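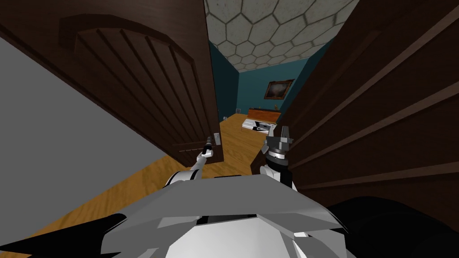
Figure 11. Pair of wooden doors with a carved, arched panel and a metal handle plate.

Section 4: Fitting the Correia door closer to paired timber doors

4.1 Scope

This section covers the fitting and first adjustment of the Correia overhead closer on paired timber doors inside a building. It applies to doors that open in one direction only. For single doors, see Section 3. For doors on an escape route, read Section 6 before any work begins, as further rules apply to the force needed to open them.

One closer is required for each door leaf. Both closers must be of the same model and the same strength setting. A pair made up of an old closer and a new one will seldom close evenly and is not supported.

4.2 Before you start

Check that each leaf swings freely by hand through its full travel. A closer will not cure a door that binds on the floor or the frame, and the added force may loosen the hinges over time. Correct any binding first.

Older doors with carved or moulded faces need particular care. The closer body must sit on a flat part of the door. Where the carving runs up to the top rail, fit the Okura backing plate, which is sold separately and supplied with its own screws. Do not cut away or sand down a moulding in order to gain a flat surface.

You will need:
the closer, arm and cover from the carton
the paper template
a drill with a 2 mm bit for pilot holes
a hand screwdriver
a pencil, a tape measure and a spirit level
a step stool rated for the person using it

CAUTION: The spring inside the closer body is held under load. Do not open the body or remove the end cap. Return a damaged closer to the supplier unopened.

4.3 Marking out

1. Decide which leaf closes first. On doors with a rebated meeting edge this is the leaf without the overlap. Mark it A in pencil on the top edge, and mark the other leaf B.
2. Close both leaves and hold the paper template against the top of leaf A, with the printed line level with the hinge edge.
3. Check the template with the spirit level. Old frames are often out of true, and the template should follow the top of the door, even where the frame does not.
4. Mark the four body holes on the door and the two arm holes on the frame.
5. Turn the template over and repeat for leaf B.

Note: The template is drawn for leaves at least 475 mm wide. For narrower leaves, contact the Trorkedo service desk for a different template before drilling.

4.4 Fitting the body and arm

1. Drill the pilot holes. In hardwood, go slowly and clear the bit often.
2. Fix the closer body to leaf A with the adjusting screws facing the hinges. Tighten the screws by hand. A powered driver can strip the thread in old timber.
3. Fix the arm shoe to the frame.
4. Place the main arm on the spindle and tighten the centre screw.
5. Join the two parts of the arm with the door closed. The short arm should stand square to the face of the door — adjust its length if it does not.
6. Repeat steps 1 to 5 for leaf B.
7. Leave the covers off until all adjustments are finished.

4.5 Adjusting the closing speed

Each closer has two screws. The screw marked S controls the main swing, and the screw marked L controls the last part of travel before the latch. Turn either screw clockwise to slow the door.

1. Open leaf A fully and release it. Adjust screw S by no more than a quarter turn at a time.
2. Adjust screw L until the door latches without slamming.
3. Set leaf B in the same way, then slow its main swing slightly, so that leaf A is almost home before leaf B reaches it.
4. Open both leaves together and release them. If leaf B arrives first, fit the Cemgate selector bar described in Section 5.

CAUTION: Do not unscrew S or L beyond the face of the body. Oil will escape and the closer cannot be refilled.

4.6 Checks after fitting

Open and close each leaf 50 times, then check all screws and tighten any that have moved. Fit the covers. Enter the date and the position of both screws in the door record at the back of this manual.

Closing speed may change with the temperature of the building. Where a doorway is unheated, inspect the settings again in March and once more before winter.

4.7 Changes to this section

The order of marking out in 4.3 has been revised, and the note on carved doors in 4.2 is new to this edition. Section editor: Giorgia Costa. Reports of errors should quote the section and step number.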